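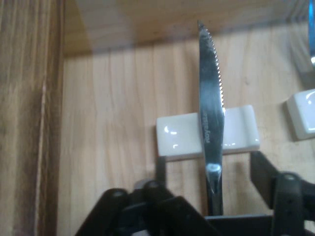 How often does the Lurno need descaling?
Every 2,000 liters in hard water areas. The counter on the Trustano display shows liters since last reset -- hold MENU for 5 seconds to see it.

Before you start
Turn off the cold feed. Let the softener sit till the pressure gauge drops to zero. Have a towel under the bypass valve.
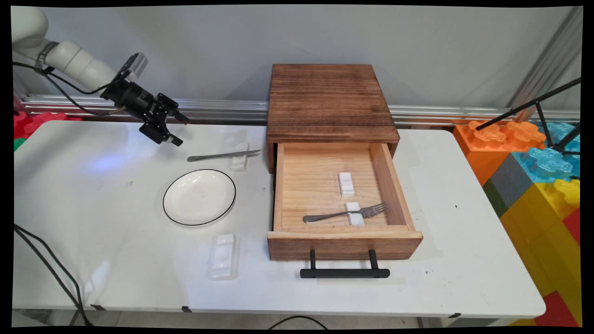

Salt goes in the brine tank only, never the resin side. Tablet or block, both fine, dont mix. Pick a spot with a flat floor and room to lift the lid. A wooden cabinet with a flat top, like the reddish brown one, is no place for a full tank -- floor only.

1. Lift lid, check salt is above the water line.
2. Set hardness on the dial. Test strip first.
3. Press REGEN. Wait for the click.
4. Open cold feed slowly. Quarter turn, pause, then rest.
5. Run kitchen tap untill clear.

CAUTION: Do not open the bypass during REGEN.

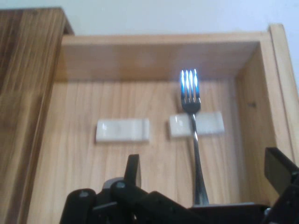

Page last changed: Dec 8, 2021

Note: Dufour valve heads use a different reset. See sheet 1,641. Drudthorpe heads -- same as above, but step 3 is a long press.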